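Chapter 4
House Rules and the Welcome Message

Before you start

By the end of this chapter you should be able to write a set of house rules that a tired guest will read to the bottom, decide which rules belong in the listing and which belong on the fridge, and send a welcome message that answers the door question before it gets asked. You'll need the draft listing you wrote in Chapter 3, so keep it handy.

4.1 My first set of rules

I wrote my first house rules at a kitchen table in April, the night before my first guests came, and they were terrible. I had 31 of them. I typed them up in capital letters, because I thought capitals looked serious, and the whole thing came to 784 words. There was a rule about the blinds. There was a rule about which way to turn the rug when you vacuumed it, and I hadn't even asked anyone to vacuum!

The guests were lovely people and they broke nine of my rules before bedtime. They parked in the wrong spot, they used the good towels at the pool, and they put the trash in the neighbor's can. I was pretty annoyed until I went back and looked for the parking rule. It was number 26, stuck between the candle rule and something about coasters. I wouldn't have found it either.

So I started cutting. I cut everything that was only there to make me feel better, then I cut everything that a normal adult would do without being told. What was left fit on half a page, and parking was at the top.

4.2 Three places a rule can live

You've got the listing, the welcome message, and the home itself. I think of them as before booking, before arrival, and during the stay, and most of the trouble I see in other people's rentals comes from a rule sitting in the wrong one.

Anything that could change somebody's mind about booking goes in the listing. Pets, smoking, parties, stairs, the number of people who can sleep there, whether the street is noisy. If a family of six reads after paying that you only take four, you have a problem, and it's mostly yours. I learned this with a cottage I called Stikden, which had a steep ladder up to the second bedroom. I mentioned the ladder in the welcome message (cheerfully, with an exclamation mark) and got a very short reply from a man with a bad knee.

Anything about getting in goes in the welcome message. That means the street address, the door code, where to leave the car, and what time the place is ready. My place at Stomeck had the keypad on the side door, and for a whole season I forgot to say which side. Guess how many calls I took after dark.

Anything about using a particular thing goes next to that thing. The shower handle that turns backward gets a small card by the shower. The oven gets a card by the oven – short, in plain words, with the one step people miss.

4.3 How a rule sounds

Read these two out loud.

GUESTS MUST NOT MAKE NOISE AFTER 10 PM OR THEY WILL BE ASKED TO LEAVE.

Please keep it quiet outside after 10 pm. The bedrooms next door face our patio.

I've used both, and the second one gets me quieter patios. It tells people where the quiet matters, so they can go on laughing in the living room if they like. You still need a firm version for the few things you'd really end a stay over, and I keep those together in the listing under their own heading, where nobody has to dig.

Try this before moving on. Take any five rules from your draft and write the reason for each one in the margin. If you get stuck on a reason, put a question mark next to that rule and leave it alone for now. We'll come back to it in 4.5.

4.4 Sharing your draft

I like to have another host read my rules before a guest does. Trade with someone in your group and give each other one remark apiece, on paper.
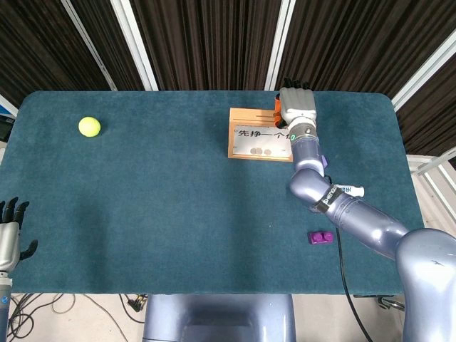 I'd move the checkout time up to the first line, because I read the whole page twice and still had to hunt for it. The quiet hours part is good and I'm stealing it for my own place. – Kairys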